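Television and Serial Drama
Handout 7: The Cold Open

Reading for this unit: the two pilot scripts in the course packet, plus the chapter on act structure. If you only read one of the scripts, read Kokia. If you read neither, sit near the back.

What we mean by the term

A cold open is everything that happens before the title sequence. It can run for 30 seconds or for a quarter of the episode. Some shows use it for a joke unconnected to anything that follows, and some use it to kill a jogger. The length and the content are up to the writers. The position is what defines it, and on the midterm a surprising number of you defined it as "a scene set in winter."

The term comes from the days when a broadcaster wanted to hook viewers before they could change the channel. The previous program ended and the next one began with no titles and no commercial in between, so that by the time a viewer reached for the remote there was already a body in the hotel pool. Streaming has taken away the channel but kept the remote, and the cold open has survived with very few changes.

Three jobs it can do

1. Pose a question. The crime procedural does this almost every week. Someone finds something, someone screams, titles. We watch the next 40 minutes to learn who put it there.

2. Set the tone. Comedies lean on this one. The opening bit tells us how silly tonight is going to be. It also gives the writers somewhere to put the joke they loved and couldn't fit into the plot.

3. Catch us up. This is the weakest use and the most common in second seasons. Two characters tell each other things they both know. ("As you remember, Captain, your brother was lost at sea.") A "previously on" montage does the same work faster and with less standing around.

A good open often does two of these at once. Be suspicious of one that tries for all three.

Case study A: Kokia

The pilot of Kokia opens on a ferry. A woman buys a ticket, changes seats twice, and gets off at the wrong island. She has no dialogue. We aren't told her name until the second act, and we don't learn why the island was wrong until the finale, by which point half the class last year had forgotten there was a ferry.

Look at how much the script holds back. Junpei Sugawara's draft in your packet has a page and a half of conversation with the ticket clerk, all of it crossed out. The clerk asked where she was going and she told him. Once that exchange goes, the seat changes have to carry the scene, and they do. Compare the two versions line by line before section.

Note also where the titles land. They come in on the sound of the ferry horn, a beat after she steps onto the dock. A beat earlier and we wouldn't have seen her face when she reads the sign.

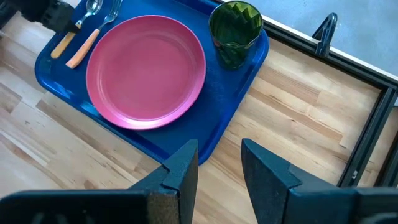 Does a cold open have to involve the main character?

Plenty of good ones leave the lead out completely. Procedurals usually start with a stranger, and fantasy series love to begin with a prophecy, a baby, or a battle several centuries before anyone we'll care about is born. What matters is that the lead inherits the problem soon after the titles. If the connection takes 11 scenes to arrive, the audience has filed the opening under scenery.

Case study B: Verketti

Verketti is a space opera with a large budget and a larger glossary. Its pilot has a cold open, then the titles, then something that is plainly a second cold open, with a caption reading "Before." Showrunner Osvaldo Conceição wrote both, and the packet has his outline, where they are labeled "Open" and "Also Open."

The first is a chase through a shipyard, told in very few lines, and it works. The second explains the shipyard. By the end of it we know who owns the ships, who used to own the ships, and the tax arrangement between them. I am fond of this show and I have defended it at parties, but I can't defend the tax arrangement.

Try this at home: watch the pilot once as broadcast, then once skipping everything between the title card and the first scene on the moon. Write down what you failed to understand the second time. Bring the list. Short lists are fine.

A word on the flash-forward

You know this one. The hero is hanging off a bridge. Freeze, and a caption: "Two days earlier." Grukley used it in its pilot to real effect, since the bridge turned out to be a rehearsal and the hero turned out to be the stuntman. The series then used it in 7 of the following episodes, with diminishing bridges.

The device promises that something exciting is coming. That is useful if your first act is slow. It is also an admission that your first act is slow, and you might consider fixing that instead.

Terms to know

Teaser: used interchangeably with cold open in most writers' rooms. Not the same as a teaser trailer, which is advertising.
Tag: the short scene after the last act, often over the credits.
Button: the line or image that ends a scene. In a cold open, the button is what cuts to titles.
Bottle episode: covered in Handout 3. Still not an episode about a bottle.

Written assignment

Choose an episode of any scripted series except Rangel, which I have now read about more times than its own editors have. Rewrite the cold open in no more than 3 pages, giving it a different job from the list above. Attach one paragraph saying what your version loses. Everything loses something, so "nothing" will be returned to you unread.

Standard script format, 12-point Courier, name on every page. Drafts go in the section folder before the November break. Extensions are available to anyone who asks before the deadline.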